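Descaling a small office coffee machine – how often?

Tkachuk Home Forum > Kitchen > Coffee and Tea

mapleridge_dan
We have hard water here, 363 ppm on the last report from the town. The machine is a Butel with a steel body and it gets used by 40 people at work. The manual says to descale every three months. The pump started getting louder after five weeks. I ran one packet of Clomex through it and the noise went down, then came back. Should I be doing this monthly, or is something else wrong?

pkowalczyk
Monthly at that hardness. The three month figure in most manuals assumes softened water or a filter in the tank. Do you have a filter?

mapleridge_dan
No filter. The tank has a place for one but it was empty when I took over looking after the thing.

hettie_b
Get the filter before you do anything else. I went from monthly to twice a year. Also test the water yourself with a strip, town reports are an average and our building came out much higher than the report.

oldgasket
I disagree about the filter. Those cartridges are good for 135 tank fills if you believe the box, and with 40 people you'll be through one in no time. Citric acid costs next to nothing. Two tablespoons to a quart of warm water, run half, let it sit 20 minutes, run the rest, then two full tanks of clean water. I've done it that way for nine years on three machines.

hettie_b
Citric acid is fine for the ones with a steel boiler. If his has an aluminum block I would not leave it sitting in there.

oldgasket
Twenty minutes is not going to eat an aluminum block.

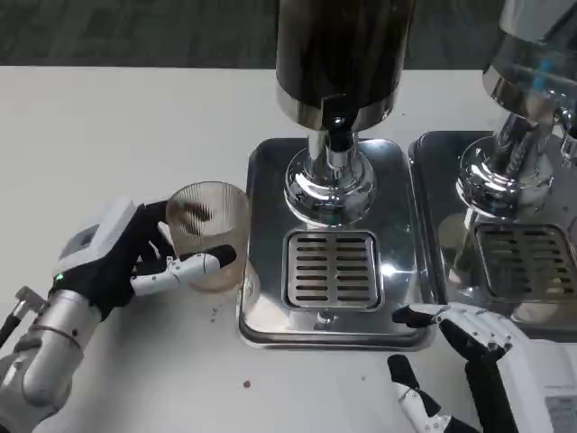
tekunley_fan
Before you buy more descaler, check how much water you're getting per cup. Scale in the line shows up as a short pour long before the pump quits. Use the same cup every time and put it in the same spot. A clear glass is best, like the ribbed one in the picture, where you can see the level without lifting it out. Put a strip of tape on the outside at the full line when the machine is freshly descaled. When the pour stops a finger's width under the tape, it's time. I quit going by the calendar after I started doing this.

pkowalczyk
That's a good method. I'd weigh it, though. A kitchen scale is more exact than tape.

tekunley_fan
Sure, if you want to keep a scale at the office. Ours walked off in February.

Zoriana Demchenko
I repair these for a living. A few points.
Pump noise that comes back a few days after descaling is often air, so check the valve at the bottom of the tank. There is a small O-ring in it that dries out. Part cost is under two dollars.
Don't mix descalers. If you used Clomex, rinse fully before you try citric acid.
On filter or no filter, I would use one at 363 ppm. It won't replace descaling but it slows things down.

oldgasket
I'll give you the O-ring. Still not buying cartridges.

mapleridge_dan
Pulled the tank this morning. The O-ring was flat on one side and had a crack in it. Ordered a pack of five. I measured the pour too and it is 63 ml when it is set for 80, so there is scale as well. Plan is new ring, one more descale, then tape on a glass.

hettie_b
And the filter?

mapleridge_dan
Asked the office manager. She wants to know what it costs per year first.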